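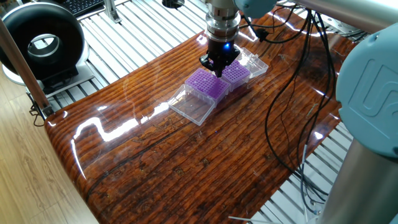 4.2 Late goals and the length of the bench

We come now to the part of the study that our readers in coaching will probably care about most, and that we enjoyed the most ourselves: what happens to youth sides in the closing stretch of a match. Our records cover 2208 goals scored in under-18 league play, each one logged with the minute, the score at the time, and the number of substitutes the scoring and conceding teams had used so far. Barros and Tambunan were kind enough to let us check our minutes against their own notebooks, and the two agreed in all but 23 cases, which we left out of everything that follows.

Goals came more often as matches wore on, much as they do in the senior game. What we hadn't expected was how much of that rise belonged to teams that had made no change at all by the hour mark (Fig. 2). These sides conceded late, and they tended to concede in pairs, with the second goal following soon after the first. 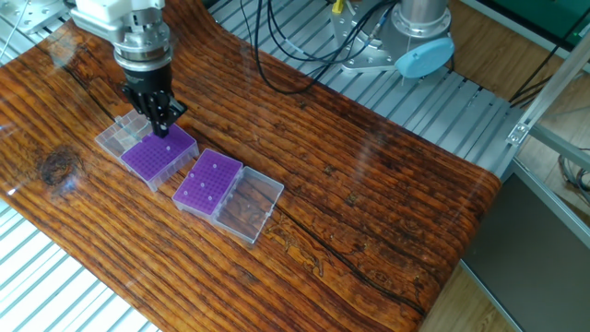
Fig. 2. Robotic hand at a purple rack in a clear plastic box, with a second rack and its open lid at lower right.

It would be easy to put all of this down to tired legs, and Haberkorn has argued for just that. We are fond of the idea, but our numbers only carry us part of the way there. Over 400 of the late goals came from corners and free kicks, where a lapse in marking may matter as much as running. Coaches who spoke with us in April said much the same, and one of them went on about near-post marking for most of an afternoon. We return to set pieces in Section 4.3, where the matches are split by the age of the back line.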